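4.2 Comparing the two fingertip pads on soft goods

We began the comparison with clothing on a bed, as it is the setting our earlier Skerau trials handled least gracefully.

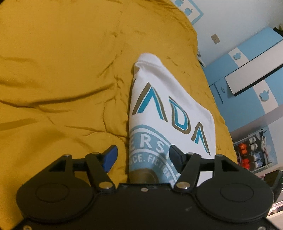
Figure 5. View from the hand-held gripper over a folded white garment on a yellow bedspread, fingers open.

Readers who have tried to pick up a folded shirt with parallel fingers will know the difficulty we had in mind when we set up this part of the study. The cloth underneath likes to come along too, and a creased bedspread (Figure 5) gives the fingertips plenty of folds to catch on besides the one you want. We compared 2 pad materials, which we call Baran and Kokodlow after the workshops that cut them for us, and kept the linkage, camera and hand-held body the same for both.

Each operator was given 20 practice grasps before anything was logged, a number we settled on in April after a rather humbling first round. In all we kept 3,305 grasps. The softer Kokodlow pad lifted single garments more often, though it also wore faster, and we had to replace it over 5 times. Jadwiga Brzozowska, who did much of the recording, found that coming in low and closing slowly helped with either pad, and we have passed her advice on to everyone using the Siduston controller. Results by fabric type are given in the next section.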